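Project Report: Trying Out the Kodwood Pick-and-Place Trainer
4 August 2021

For my summer project I reviewed a simulator subscription instead of building something, and I wasn't sure my instructor would go for it, but here we are! The product is the Kodwood trainer, sold by a small company called Gamitz out of Odenton. You get a simulated arm with a two-finger gripper, a set of block tasks, and a scripting window where you write the moves. Our lab at school has one real arm and a very long sign-up sheet, so my question was pretty simple – could a student learn enough on the Kodwood to not waste everyone's time on the real thing?

Setup

Installing took me most of an evening. The download itself is fine, but my laptop has an older graphics card and the gripper view kept coming up black until I turned the shadows down, restarted, and then turned them back up again (don't ask me why that worked). The help page covers this in one line near the bottom. I'd move it to the top.

After that it was smooth. You pick a task, the table loads, and you can switch between a side view and the round view looking out past the fingers. I started in the side view because it felt more natural, and I switched after two days. From the side I kept thinking I was lined up with a block when I was way past it. Looking down past the fingertips, I could tell much sooner.

What I did

I stuck to the brick tasks, where you work with studded blocks and a flat board. I wrote one script, which I called Yeoh so I could tell it apart from the sample scripts, and ran it over and over with small changes. Over the whole project I logged 3391 attempts. Most of those ran overnight with the start positions shuffled, so please don't picture me sitting there for all of them. The script finished 1162 of them the way I wanted, meaning it got hold of the right block, lifted it and put it down inside the target area.

That's a little over a third, and I know it doesn't sound great. The early versions were terrible, though, and they're all in that number. My last batch was 300 attempts and it felt like a different program. I should have saved the results for each version separately from the start, and I only began doing that in the second half, so I can't give a proper chart. Lesson learned!

The biggest fix was boring. I was closing the fingers too early, while the arm was still coming down, and the block would get nudged and turned. I added a short wait before closing and the nudging mostly stopped. The second fix was making the approach come straight down for the last stretch. Before that I had it sliding in at an angle, which looked cool and knocked the neighboring blocks over.

What I liked

The reset button is instant, and I can't say enough good things about that. On the real arm you have to walk around and pick everything up off the floor. I also liked that the shadows show up on the table and the board, they helped me judge where things were more than the number readout did.

What I didn't like

The manual has 6 chapters and the one on grip force is half a page. I had to guess a lot. The error messages are also pretty vague – "move rejected" could mean the target was too far, too low, or through the table. And the license runs out at the end of the term, so in March you'd be paying again if you wanted to carry a project over.

Would I recommend it?

For a beginner, yes. I'd tell them to start in the gripper view on day one and to keep every batch in its own folder. I still need to try the Yeoh script on the real arm, and I'm signed up for a slot once classes start. I expect to change the wait time at least, and probably the speed on the way down too.

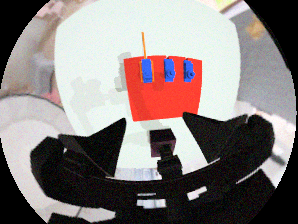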